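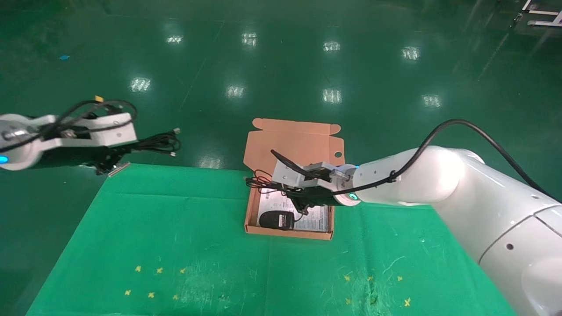
Sketis packing cell, Drerkville
Progress report to the fund, second period
August 23, 2026
From: Ľudovík Ševčík, site lead

Short version. Cell is running on the day shift, accessory boxes only. Night shift not started. Money is on plan except cabling, see below.

What the arms do now
Power adapter, cable, instruction sheet into the carton. Lid closing is still by hand, the tabs on the lid catch and the arm folds them the wrong way. We tried two grip programs for it in July, neither good enough to leave alone. Parking that until the new fingers come from Uvis.

Cables are the slow part. Adapter is easy, it sits where you put it. A coiled cable opens up when it is let go, then the plug end hangs over the side and the lid won't shut. Current fix is a paper band on the coil before it reaches the cell. Adds a step for the people upstream and they don't love it. Fair enough.

Volume
Target for the period was 3000 boxes through the cell. We did 2000. Most of the gap is the two weeks lost waiting on the guarding sign-off, the rest is cable stops. Best shift so far had 100 boxes in the first hour and then a jam, so please dont read that as a rate.

People
This is the part you asked for more on last time.

No jobs cut, none planned in the grant period. Four packers used to stand at this bench. Two now look after the cell, one moved to returns at her own request, one is on goods-in and wants to come back. We are talking with him.

The two on the cell finished the Gautam basic course, 80 hours each, paid time. They can restart, re-teach a pick point and swap fingers without calling me. Pay grade has not caught up. I raised it with the plant office in July, no answer yet, will raise it again. I think it should be settled before nights start and I would like the fund to say so too if you are willing.

Wrist and shoulder complaints are down by what the packers tell me, but I have no proper numbers. New complaint is boredom and standing about waiting for a stop. One of them asked for a stool and a second job to do between stops. Stool is ordered. Second job we are trialing: checking returned adapters at a side table, with a light that comes on when the cell wants attention. Beeper was tried first, everybody hated it, gone.

Also the lunch cover problem. When both operators are out the cell stands. Want to train a third person from returns, budget line 4 has room for it.

Money
Cabling over, we paid twice for the cable guides becuase the first set was too stiff. Training under. Asking to move the difference across, form attached.

Next
- fingers from Uvis, fit and test
- lid closing, one more try, then decide
- third operator onto the Gautam course
- pay grade answer in writing
- nights only after the above

Visit any time, just call the day before so there is a badge at the gate.

Ľ. Š.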